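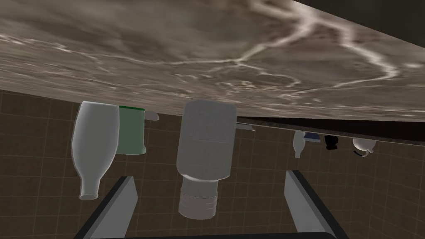 According to Krystyna Brzozowska, last year's version of this lecture made everybody want to rip out their bathroom, and she would like it noted that grout was never on the syllabus. It is now. She also wrote that the reading on kitchens "assumes we have all met a servant," a fair complaint, and I have swapped it for a shorter one with fewer servants in it.

DOMESTIC SURFACES
Course notes, week 6: The Washable House

Where we left off. Last week we had the open hearth, the soot, and the general agreement that a bit of dirt on the wall was the wall's own business. This week people change their minds. The question for the whole session is how "clean" came to mean "looks as if it could be wiped," and who ended up doing the wiping.

1. Before germs

Tile is old and nobody in the nineteenth century invented it. Dairies had it, and so did fishmongers and butchers, who wanted a wall that could stand a bucket of water. What changes late in the century is where it goes. It leaves the shop and moves into the house, first in rooms the guests don't see.

The older worry was bad air. If you believed that smells made people sick, you opened a window and avoided the river in summer. Walls mattered only so far as they held a smell. Plaster did, wallpaper did, and the paste behind the wallpaper was practically a pet.

2. After germs

Once disease could sit on a thing, things had to be judged. Household manuals of the period turn against the curtain, the carpet, the carved molding and anything else with a crevice. Read two or three in a row and you start to feel sorry for upholstery.

Notice how the advice is worded. Manuals address the lady of the house, then describe work she was not expected to do herself. When the hired help went away, the standards stayed behind. Zofia Czerwiński's chapter (reader, p. 204) is very good on this and also very cross, a combination I recommend.

3. The grid

A tiled wall gives you a pattern whether you want one or not. Early advertisers made the most of it: straight lines suggested order, and order suggested health, though a straight line has never killed a microbe. The joint between two tiles is porous unless somebody seals it, so the part of the wall that looks most disciplined is the part that holds the dirt. 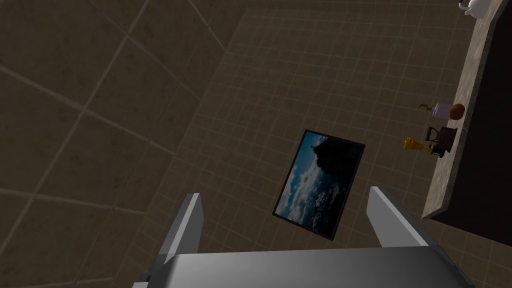
Small tiles make matters worse, of course, by multiplying the joints. They stayed popular on floors anyway. They follow a slope toward a drain more easily, and they give a bare foot something to hold. Sense and fashion agree about once a generation, so please enjoy it.

4. Marble, and things pretending to be marble

Marble is a poor kitchen surface. Lemon juice etches it and red wine moves in for good. It kept its standing through banks, churches and hotel lobbies, and people went on wanting a small piece of the lobby at home. Painters were faking the veins on wood long before there were printed sheets to do it for them.

Wojciech Gajewski argues that the imitation did more than the stone to spread the taste (reader, p. 287). Konrad Szczepańska thinks this is backward and says so in a footnote longer than the page it hangs from. Read both. You need not take sides, but you will be asked which one you found harder to answer.

5. For seminar

Bring one advertisement for a cleaning product, any decade. Work out what the dirt is supposed to be, where it is, and who is looking at it. If the dirt is invisible, explain how the reader is meant to know it's there.

Come ready to talk about one surface in your own home that you clean for other people. "The oven" has been used.

Reading: Czerwiński, chapter in full; Gajewski, the second half only; Szczepańska, the footnote. Edmund Żak's survey is optional. It runs to 769 pages and he does not reach the sink until the last forty.

Short papers go in the box outside my office, stapled. Paper clips come off in the box, and then I have to guess.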